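We use cookies to remember your settings and count visits. Accept all | Manage

Thread

Sorting out the kitchen wraps drawer, a thread. I've put it off since we moved to Pellton and it finally jammed shut, so that was that.

The drawer is 400 mm wide on the inside. The long boxes of wrap don't fit straight across with anything beside them, so they went in on an angle, and everything else got shoved in the corners. Foil, baking paper, freezer bags, bread ties, a ball of string.

Pulled the whole lot out and put it on the bench. Found 2 open rolls of baking paper and a foil box with no foil in it. Also a packet of sandwich bags with the price sticker from the old Gistusar shop, which closed before we left.

First decision was to stop using the drawer for this at all. Tea towels can go in there. The wraps are going in a basket on the pantry shelf, where I can see what's there before I buy more.

I looked at the proper organisers. Brirkito sells a bamboo one with slots and a cutter built in, and it's 70 dollars. Not paying that to hold cling wrap. A wire basket does the job.
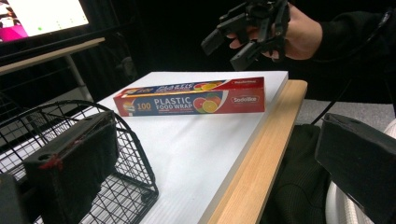
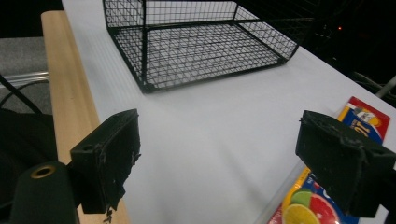
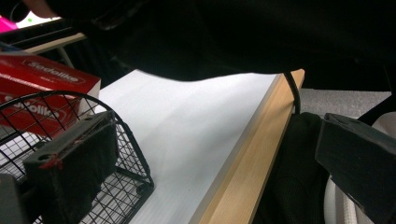
Wire baskets are better than solid tubs for pantry stuff, in my view. Crumbs and flour drop through and you wipe the shelf, and you don't end up with a sticky layer in the bottom of the tub. You can see through the sides too. With the black mesh one you can still make out the red of the box behind it, so I don't have to lift the basket down to know what's at the back.

One thing to check is the floor of the basket. If the mesh is wide, bread ties and clips fall straight through. I cut a bit of cardboard from a cereal box and laid it in one end for the small stuff. The other end is left as it is.

Long boxes: stand them up on end if your shelf is tall enough. Mine is, barely. The wrap, the foil and one baking paper go upright at the back with the opening flap facing out. They lean a bit but the side of the basket holds them.

Somebody always asks about the cutting edge. Close the lid properly and face it to the wall side. I've scraped my knuckles on one of those more times than I'd like.

If the end tabs on your box have gone soft, the roll jumps out every time you pull. Push the tabs in at both ends before you start. Most boxes have them and I used wrap for years without noticing.

I also had a pack of 1000 bread bags from the Srivastava bulk place, bought when I was baking every weekend. Kept a handful in the basket and the rest went up on the top shelf with the Christmas tins. At this rate they'll see me out.

Things that didn't make it back: the empty foil box, the freezer labels that had lost their stick, and a silicone lid that doesn't fit any bowl we own. The second baking paper roll went inside the first box, because its own box was falling apart.

A reply asked whether the basket will rust. The last one I had was coated and it lasted fine in the pantry. I wouldn't keep one under the sink.

Drawer now has tea towels in it and opens all the way. Next is the spice shelf, probably in March when it cools down a bit.

Contact | Copyright | Back to top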